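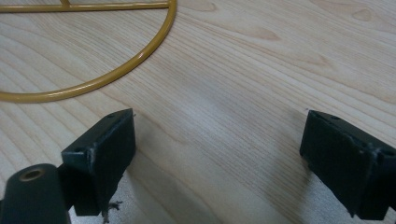

Nov 16, 2025

Up before seven and had the table to myself until nine. Wiped it down first with a barely damp cloth and then a dry one. It is a pale wood and shows every drip if you leave it, although the grain hides crumbs well enough. There is a small dark knot in it that I always take for a coffee spot and rub at before I remember.

The day's job was to sort out the wire things. We have collected far too many of them over the years: hooks, racks, letter holders, the stand that came with the Prusov lamp and never fitted it. They have been in two boxes in the hall since we painted. I-seul wants the hall clear by the end of November because her mother is coming, and I said I would do it this weekend so I did.

Started with the yellow one. It is the mustard colour we chose for the kitchen in the old flat, half a ring of thick rod with a straight bar across the flat side. I had forgotten how much I like it. The coating has held up better than I expected after a year in a box. I gave it a wash in the sink with washing-up liquid, dried it with the old tea towel and put it on the side to keep.

I-seul thinks it should go by the back door. I would sooner have it in the kitchen, to the left of the window, where the calendar is now. We left it undecided. Gonçalo rang while we were talking about it and said he would take it if we couldn't agree, and I said no.

He also asked whether we still had his drill. We do. It was under the stairs behind the Agbayani suitcase, and the charger was in a different place altogether, in the drawer with the batteries. I have put the two together in a carrier bag by the front door. He will be round for it one evening.

The rest of the first box went quickly. Kept the long rack for saucepan lids. Kept one letter holder, the plain one, and put the other in the charity bag. Threw out a soap dish that had rusted right through at the joints. There was a bag of screws at the bottom with no label and I spent far too long trying them in things. Some fit the lid rack. The others have gone in the jam jar with all the other screws that fit nothing.

Stopped for toast at eleven. Azlan came by with the ladder he borrowed in the summer and stayed for tea. He has had his kitchen done and is full of it. The Flarisex rail he wanted was out of stock, so he has a shorter one and has hung his mugs on it in two rows, which sounds crowded to me. He measured our wall for me while he was here. There are 134 centimetres between the window and the corner, more than I would have guessed. That would take a shelf as well as the yellow wire. I wrote the figure on the back of an envelope and then in here in case I lose the envelope.

Second box after lunch. Mostly curtain hooks and picture wire. I found the three brass cup hooks from my grandmother's dresser wrapped in a page of newspaper, and was glad of that, as I had told Mi-kyung they were lost. Sent her a message. She wrote back that she had never believed me and wants one of them. She can have it.

The charity bag is full and tied up. The shop is closed until tomorrow so it is in the boot of the car – I know if I leave it in the hall I will start taking things out again. Spent £33 at the hardware shop on wall plugs, a small level and a tin of matt white for the patch behind the calendar. More than I meant to spend. The level was the expensive part and we do have one somewhere, but I have looked in all the usual places and I was tired of looking.

Swept the hall. With the boxes gone you can open the cupboard door the whole way. The floor where they stood is a different colour from the rest, a bit darker, and I suppose it will even out.

It was dark by half past four. I put the first coat on the patch by lamplight and it looks streaky, so it needs another tomorrow. I-seul made soup with the last of the leeks. She has come round to the kitchen wall, or at least she said "try it there and see", and I am taking that as a yes.

To do: second coat on the patch. Ring In-ho about the gutter. Ask at the shop if they sell the plugs singly. Find somewhere else for the calendar.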